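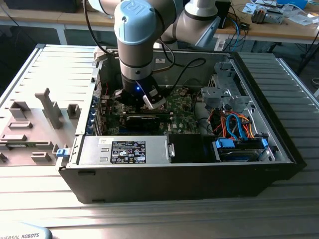 Derkatby Repair and Reuse - Workshop Electrical and Bench Safety Checklist
Area: ground floor, bays A to D
Period covered: May
Result: passed with comments, 5 items open

Marks used: OK, Fix (needs work before the next check), NA (does not apply).

1. Power and outlets

1.1 Bench outlets secure, no cracked covers - OK
1.2 GFCI outlets trip and reset on test button - Fix
Bay C, outlet by the sink, trips but takes several presses to reset. Tagged out. Replacement is on order from Ulent.
1.3 No power strips plugged into other power strips - Fix
Found one pair under the packing bench. Separated during the check. Packing needs another wall outlet, and this was also written up last time.
1.4 Cords free of cuts, tape repairs and pinch points - OK
One heat gun cord is getting stiff near the plug. Look at it again next month.
1.5 Breaker panel clear for 36 inches, labels readable - OK
Labels for circuits in bay D are still in pencil. Readable, but please redo them in marker.

2. Bench work

2.1 Units unplugged before covers come off - OK
2.2 Power supplies left closed - OK
Faulty supplies go in the gray bin whole. Anything rated over 400 watts gets its own tag, as the recycler sorts those separately.
2.3 Ground cords and wrist straps tested - OK
Log sheet is filled in through the end of the month.
2.4 Sharp case edges handled with gloves - Fix
Glove box in bay B was empty. Refilled from stores. Size large runs out first, so order two boxes of those.
2.5 Screws and small parts in trays, not on the floor - OK

3. Batteries and chemicals

3.1 Swollen or damaged battery cells in the metal cabinet - OK
3.2 Cabinet closed and nothing stacked on top - Fix
Cardboard on top again. Removed. Needs a sign.
3.3 Isopropyl alcohol in labeled bottles, 60 ounces or less per bay - OK
3.4 Safety data sheets in the binder - OK
Sheet added for the new Dobos contact cleaner. The old sheet can be thrown out once the last can is gone.

4. Fire and exits

4.1 Extinguishers charged, pins in, tags current - OK
Unit 2648 by the loading door has a loose bracket. It holds, but tighten it when the ladder is out.
4.2 Exit paths clear - OK
4.3 Exit signs lit - Fix
East door sign is out on battery test. Works on line power.
4.4 Emergency numbers posted by the phone - OK

5. First aid

5.1 Kit stocked and in date - OK
5.2 Eyewash station flushed - OK
Water ran clear after roughly a minute.
5.3 Portable eyewash bottles - NA

General comments

Housekeeping is better than in the last check, mainly in bay A. The Desta shelving has been bolted to the wall and that item is closed.

Send the exit sign repair to the building office first. Leave the tag on the bay C outlet until the new one has been fitted and tested.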